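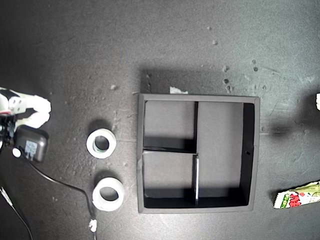 Bautista Teleoperation Club

Home Forums Members Help Log in
Search this board... Go

Sorting rolls into a divided tray, arm keeps letting go early

Lempi Manninen
4/24/19
I am teaching the arm to pick up tape rolls and put them in a black tray with three compartments. I drive it by remote control and record each run. I have 131 runs so far. When I drive, it goes fine. When the arm runs by itself it goes to the right roll, closes, and then opens before it is over the tray. It does this with both the thin roll and the thick one. Should I record more, or is something wrong with the ones I have? I use Dostusico to record and I have not changed any settings.

Siobhán Carroll
Look at your recordings before you make new ones. I had the same thing and it was how I drove. I would close on the part, stop, open a little to fix the grip, then close again. The arm learned the opening too. Go through the runs and take out every one where you opened a second time. I threw out 9 from my first batch and that helped more than the next 100 I recorded. 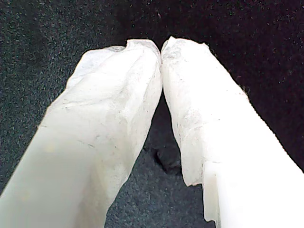
Also check how far you squeeze the trigger. If you close just until the fingers touch the roll, the recorded value is the same as a half open hand and there is no grip force behind it. Squeeze all the way and hold it until you are over the compartment. Then let go in one move.

Pick one compartment per roll size and stick to it. If the thin roll goes upper left in one run and in the big one on the right in the next, the arm has no way to know which you want.

Karabo Kekana
just record more. I have 367 and mine works

Tharushi Mondal
I agree with Siobhán about the second opening. One more thing, start each run with the arm in a different spot. If you always start from the same place it gets lost when a roll is moved a little. You don't need to redo the old runs for this, only mix in new ones.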